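4. Looking after the Catano cell

4.1 Where the cell lives and what we touch every day

We named the cell Catano after the street our first lab was on, and the name stuck even after we moved to the Dirnham building. Most of what I'm reporting here comes from 11 weeks of keeping it alive between experiments, and I'll admit up front that this section started as a pile of notes taped inside a cabinet door. Sorcha Brophy talked me into writing it up properly. She was right, I think, because when we compared our logs with the published descriptions of similar setups, we found plenty on planning and almost nothing on who tightens what and when!

The job the cell does is simple to say. It handles drive modules, one at a time, and everything in Sections 5 and 6 depends on the grip being the same on the last module of the day as it was on the first. So the parts we look after most are the fingers, the screws that hold them, and the wrist camera. Figure 3 gives views from that camera.

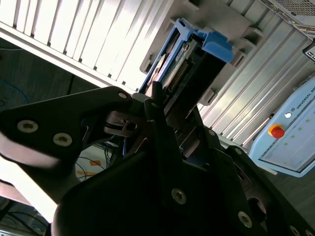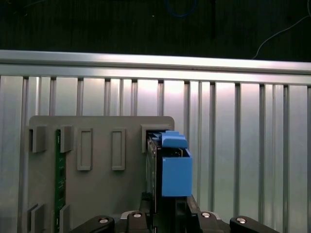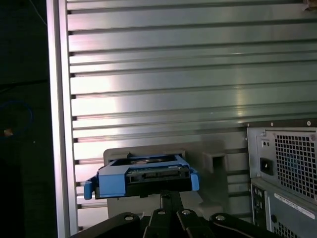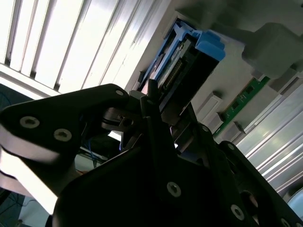

Figure 3. Wrist camera views of the gripper with a module that has blue plastic on it; ribbed or slatted surfaces are also in view.

4.2 The morning check

Our morning check takes a few minutes, if the coffee is already made. Whoever is in first homes the arm, opens and closes the fingers with nothing between them, and watches the current reading on the close. We keep a strip of masking tape on the monitor with the normal range marked on it in pen (yes, really) and if the reading lands outside the tape we stop and go looking for the cause. Then comes a driver on each finger screw. We're only feeling for movement at this stage, and any screw that turns gets taken out, cleaned, and put back with a fresh drop of medium threadlocker.

For the first couple of weeks we skipped the cleaning and just added more threadlocker on top of the old stuff. Please don't do what we did. The cured crumbs sit under the screw head, the head feels tight when it isn't, and the finger starts to shift a hair under load. We lost most of a Wednesday to that one, chasing what I was completely sure was a bug in the pose estimate.

After the screws we wipe the finger pads with a lint-free cloth and a little isopropyl alcohol, let them dry, and look at them under a desk lamp. A pad with a shiny patch gets swapped. We never found a good way to measure shine, and Noémi Bakos and I disagreed often enough about what counted as shiny that we ended up keeping a worn pad in a labeled bag, to hold next to whichever one we were arguing over.

4.3 Camera offset and light

The camera offset is where we spend the most effort. The bracket is stiff, but a bump during a pad swap is enough to move things, and a small error at the wrist grows into a big one by the time the module reaches its seat. We recheck the offset against a printed target after any work on the gripper, however small, and we write the new numbers down even when they match the old ones. The file of unchanged numbers has been surprisingly handy. When a run goes bad I can scroll back through it and rule the camera out before I've even stood up.

Light was a bigger headache than I expected. Bare metal with ridges in it throws back bright bands that slide around as the wrist turns, and our first edge detector loved those bands far more than it loved the module. We tried a diffuser, then a lower exposure, then both. What we settled on was a lower exposure plus a small change to the approach angle, picked by hand by jogging the arm and watching the live view until the bands drifted off the part we cared about. It's not elegant, and I'd be glad to see somebody do it automatically. The angles are stored with the waypoints in the Skidon config file, so a fresh install picks them up without anyone having to remember.

4.4 Repairs during the study

Across the 277 handling runs reported in this paper we had 3 stops that needed a tool in hand. One was the loose finger I grumbled about above. Another was a connector on the wrist cable that had worked its way partly out; we pushed it home, added a cable tie as strain relief, and left more slack at the last joint so it wouldn't get tugged on the long reach. The remaining one was a cracked pad, which we swapped from the spares box. All of these stops are marked in the run log, and we restarted the affected run from the beginning each time so no half-finished run is counted in the results.

We also changed one thing on purpose partway through. In April we dropped the closing speed for the final bit of travel, after Sorcha noticed that a module could tip slightly if one finger touched well before the other. The slower close adds 2 seconds to every pick, and the timing tables in Section 5 use the slower setting throughout. Earlier runs made at the old speed are kept in a separate folder and aren't included.

For spares, we keep a full set of pads, a bag of finger screws, one wrist cable, and a second camera already fitted to its bracket. The Hanrahan workshop downstairs cuts our pads from sheet stock, and the drawing is in Appendix B with the corner radius we ended up liking best. If you're building something close to this, order the cable early. Ours took longer to arrive than everything else put together, and we taped the old one up twice while we waited.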